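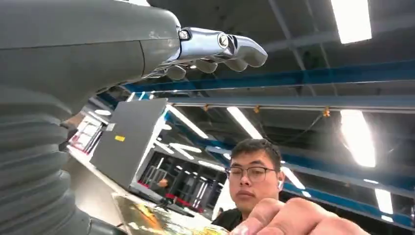 *Clekondale, June*

Glaze tests, second firing. Kiln loaded Monday 7 am, Margarida on the cones. Top shelf ran hot again - the celadon went glassy and crawled off the rims, bottom shelf fine. Same recipe, same bucket.

- Iordache white: 7 tiles, all good except the one dipped twice
- Pirkach clay body shrinks more than the old stuff. Measure agian after the bisque, don't trust my number
- ash glaze: pinholes. Sieve it finer? Armindo says slower cooling, I say sieve first

Held 55 min at the top. Probably too long. Next time cut the hold and leave the bottom spy hole plugged.

Edem wants the copper red in this same load - no, it needs reduction, wait for the gas kiln.

Out of kiln wash. Valter ordered from Junbridge, hasnt shown up. Scraped the worst shelf and flipped it, will do for now.

Tile 4 has a blue I can't explain. Cobalt on the brush? Ask Simão what he was mixing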